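Hastance Handset Specification Table

README for the data files, revision 2

Overview

The Hastance table lists published hardware specifications for mobile phones, one row per model variant. It was compiled from manufacturers' press sheets, printed manuals and the settings screens of handsets held in the Prellmont collection. It is meant for people comparing screen sizes, battery capacities and radio support across generations of phone. It holds no prices, sales figures or review scores.

Contents

handsets.csv: 2158 rows, one per model variant
screens.csv: 3116 rows, one per display panel, including outer panels on folding models
radios.csv: supported bands, one row per variant and band
sources.csv: the document or device each value was taken from
CHANGES.txt: corrections since revision 1

All files are UTF-8, comma separated, with a header row. Line endings are LF. Fields containing a comma are wrapped in double quotes.

Main fields in handsets.csv

variant_id: text, stable between revisions
maker: text, as printed on the rating label
model_name: text, as sold in the country given in region
region: two-letter country code
announced: year and month; the month is left blank where only the year is known
body_mm: height, width and depth, separated by x
mass_g: whole grams, battery fitted, no case
battery_mah: rated capacity, with typical capacity held in battery_typ_mah
storage_gb: as advertised, before formatting
sim_slots: physical slots only; embedded SIMs are in esim

Main fields in screens.csv

variant_id: joins to handsets.csv
panel: main or outer
diag_in: diagonal in inches, to one decimal place
px_long, px_short: pixel counts along each side
ppi: calculated from the three fields above, never copied from a press sheet
type: lcd, oled or unknown

Method

Values were typed in twice by different people and compared by script. Where the two entries differed, Babar Mengal went back to the source and settled the value. Where a press sheet and a handset disagreed, the handset value was kept and the row was marked with conflict = 1. A sample of 100 rows was checked again in March after the merge with the Arain list. Two errors were found, both in mass_g, and both are corrected in this revision.

Known problems

Diagonals for panels with rounded corners are given as if the corners were square. Some makers quote the smaller figure, and these rows have been recalculated.

Band support is incomplete for handsets sold only through a carrier. A missing row in radios.csv means not recorded. It does not mean not supported.

Depth in body_mm excludes the camera bump for newer models. For older ones the press sheets do not say, and the field depth_basis is set to unknown.

Rows taken from the Arain list keep their original spelling of colour names. No attempt has been made to map these to a common set.

Loading

The files open in any spreadsheet program, but variant_id should be imported as text. Several identifiers begin with a zero and will be shortened otherwise. The Pekero loader reads all four tables and applies the joins; version 2 or later is needed for the esim field.
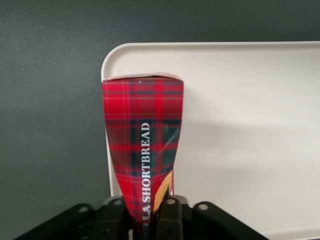
Laiba Malik: The conflict flag is set for the whole row, so there is no way to see which value was disputed. I had a handset flagged for battery capacity and spent a while checking its screen. Could the flag move to sources.csv, with one entry per field?

Agreed, and planned for the next revision. The row flag will stay in handsets.csv so that existing scripts keep working, and conflict_field will be added to sources.csv. Until then, disputed fields can be found by looking for a variant_id and field name that appear twice in sources.csv with different values.

Corrections

Send the variant_id, the field, the proposed value and a source. Photographs of the rating label or the settings screen are accepted. Shop listings are not.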